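4.2 Where the planner gives up

Gellance plans from the wrist view alone, and white things on white tables are where it earns its failures. A perforated basket is the worst of them: the depth filter reads each hole as a tiny, promising grasp.

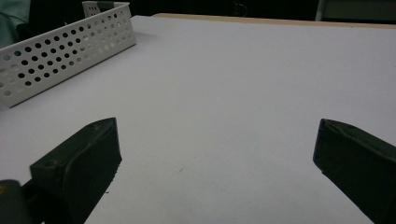
Figure 3. Wrist view, fingers open, perforated basket at upper left.

We therefore merge candidates closer than 2 mm and cap the list at 200. On the Brivdale split (2,079 views) this costs us little except pride - the earlier version had ranked holes with great confidence.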